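Last changed in July. Corrections to Dayana Bañuelos, please, on paper or by message.

# Bench tips for people who write firmware at home

These are for anyone who mostly writes code and ends up with a small workshop anyway: a desk, a few boards, a soldering iron and too many cables. They assume you know your compiler better than your multimeter.

## Cables

Label both ends of every USB cable that leaves the drawer. Masking tape and a fine pen will do. Mark charge-only cables in red, or throw them out. I lost most of a Friday to one, reinstalling drivers for a board that had power and no data lines.

Keep debug ribbons flat. A ribbon that has been folded sharply in the same place for a year will fail under the fold, and it will do it in a way that looks like a bug in your start-up code. If a probe connects only at low clock speeds, swap the ribbon before you change any settings.

Short cables for the bench, long ones for elsewhere. If you have a powered hub, screw it down to the desk. Number its ports and always use the same port for the same probe.

## Boards

Give each board a name and write it on a sticker on the underside, with the revision. The name goes in the project notes too. "The green one" stops working as a name quite soon.

Store boards in antistatic bags, one to a bag. Slip a card in with:

- the board's name and revision
- the supply voltage
- the commit of the last firmware flashed
- anything you have cut, bridged or replaced

The last line matters most. Natalia Bermúdez lent me a board with one lifted pin and a card that said so, and I had it running in an evening. My own boards from before I kept cards are still in a box.

Do not stand a powered board on its bag. The outside of many of these bags conducts slightly. A wooden board or a proper mat is better, and a sheet of dry card will do for an hour.

## Power

Set the current limit before you connect anything. For a bare microcontroller board with a couple of LEDs I start low and raise it only when the board asks for more. Check the polarity with the meter, even if you checked it yesterday.

Write down the idle current of each board when it is healthy. Mine sits at 28 mA with the radio off and 33 mA with the display on. When it read 68 one morning I knew to look for a short before I opened the editor, and found a whisker of solder across 2 pins.

Switch off at the wall when you leave the room. A power strip with its own switch, fixed to the front edge of the desk, makes this easy to remember.

## The model and the bench

If you draw state machines or block diagrams before coding, print the current one and pin it up where you can see it with the board in front of you. Pencil in what you find. At the end of the session, put the pencil marks back into the model and regenerate the code, then bin the print. Two marked-up prints of the same diagram are worse than none - you will not know which is later.

Pin names in the diagram should match the printing on the board. Where they can't, keep a small table of both on the same sheet.

Don't patch generated files by hand at the bench. If you have to, to get through an evening, put a line in the notebook straight away saying which file and why. Itzel Sandoval uses a sticky note on the monitor for this and doesn't take it down until the model has caught up.

## Soldering iron and fumes

Tin the tip before you put the iron away. Brass wool for cleaning, or a damp sponge if that's what you have, wrung out well. Open a window and run a small fan that pulls the air away from your face. Wash your hands before you eat, whatever solder you use.

Replace the tip when solder stops sticking to it. Scraping it with a knife removes the plating and finishes it off.

## Notebook

One page per session. Put the time you started, the board's name and what you expected to happen at the top. Write the measured values as you take them, with units. Photograph the page if you like, but keep the paper near the bench - a phone is always charging somewhere else when you want to look something up.
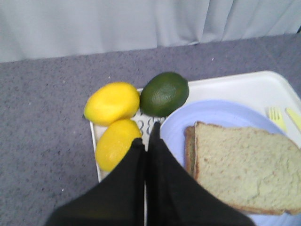
Loose parts go missing faster than anything else on a desk, so before you take a case apart, decide where the screws and spacers are going. You want something light in colour with plenty of flat space. A white plastic tray like the one with the lemons on it is fine, as dark screws show up well against it. Put the parts down in the order they came off, starting at the left, and keep food on a different tray.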